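12 min read

4.2 Packing the bag

Bagging groceries is one of those chores that people do every week and hardly ever think about, and we were delighted by how much there is in it once you slow down and look. In this section we turn from the shopping list to the bag itself: how it is opened, what goes in first, and how full people let it get before they reach for another one.

We asked households in Kellbridge to keep a packing diary through July. They wrote down each bag they filled, the order in which things went in, and anything that was crushed or torn by the time they got home. The diaries gave us 749 bags, of which 267 were plain brown paper and the rest were cloth or plastic. The paper bags are the ones we discuss here, partly for reasons of space and partly (we admit) out of fondness. They are wonderful objects to study. A paper bag keeps a record of how it has been handled, and every fold at the rim tells you that somebody's hand has been there.

Our coding scheme follows the one Rozália Oravec worked out for her Dridine market study, with one change. She treated opening the bag as part of the first placement. We code it separately, as its own step, and we are very glad we did! Opening turned out to be the step with the most variety in it. Some people shake the bag by the rim, some push a fist down to the base, and a good many fold the top edge outward into a cuff before anything goes in. The bag in Figure 3 stands on the tabletop with its top crumpled and folded open.

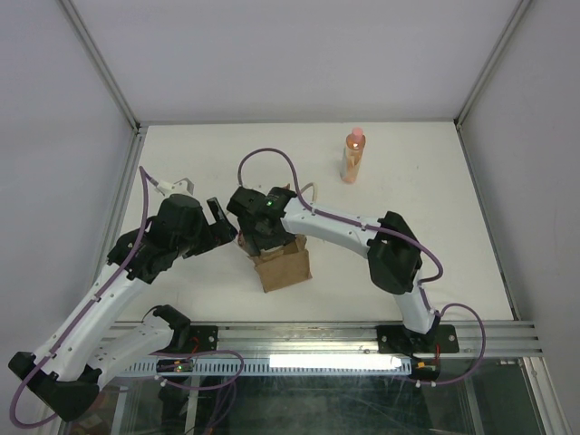 Figure 3. Brown paper bag on a flat white tabletop.

Does a folded rim help when the bag is being filled? It helps most with the first few items, when the bag is light and the mouth tends to close; after that the weight of the groceries holds it open and the fold matters much less.

The diaries bear this out nicely. Of the paper bags, 121 were folded at the rim before packing, and the people who folded them wrote far fewer notes of the "had to hold it open with my elbow" kind. They also tended to put a box or carton in early, standing up against one side. We had expected cans to go first, as they do in nearly all the store training leaflets we read, including the Sakitz one. Cans did go low in the bag, but often second or third, after something tall had given the paper a wall to lean on.

Bread deserves a paragraph to itself. Almost all our diarists said that bread goes on top, and then a fair number of them recorded bread at the bottom. Šindelář's earlier interviews found the same gap between rule and habit, and put it down to hurry at the register. Our Saturday entries fit that account well, with long lines and bags filled in whatever order the belt delivered. The entries made at home, where people were repacking for a picnic or for a neighbor, are much closer to the rule.

Tearing was rarer than we feared. Where it did happen, the diary usually mentions a damp item, such as frozen peas or a milk carton straight from the cooler, and the tear starts low on the side. Several households had begun slipping a sheet of newspaper under cold things, a lovely small habit that we have since picked up ourselves. We return to it in Section 5, along with the question of what happens to the bags once they have been emptied.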